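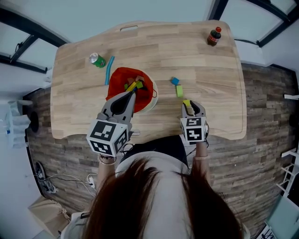
How I Finally Got the Toy Corner Under Control

I put this off all winter, and then in August my youngest started preschool and I had six free mornings. So I sorted every block, car and stray puzzle piece we own, and I'm so glad I did!

Start by dumping one category at a time on a table you can walk around. Please don't do the whole room at once (I tried, and we ate dinner on the couch for days). Blocks are a good first pick, they go fast.

Next, set up a bin for each group. I bought mine at Frei, but any old pail will do. Put a bag in it and fold the top down over the rim, so when it's full you can just lift the whole thing out and tie it.

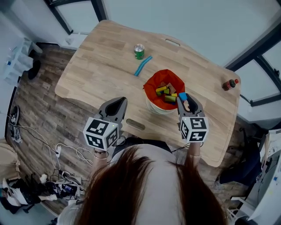
Blue block, lined bucket.

Then wash. Plain wood gets a damp cloth and nothing else. Plastic goes in the sink with warm water and dish soap, then onto a towel overnight — turn the hollow pieces over in the morning or water sits inside them.

Labels last. I write mine on masking tape, and my kids get a little drawing too, which they love to criticize. Keep two bags out and put the rest up in a closet, then swap when everybody gets bored. The 54 train tracks are on the top shelf right now and so far no complaints.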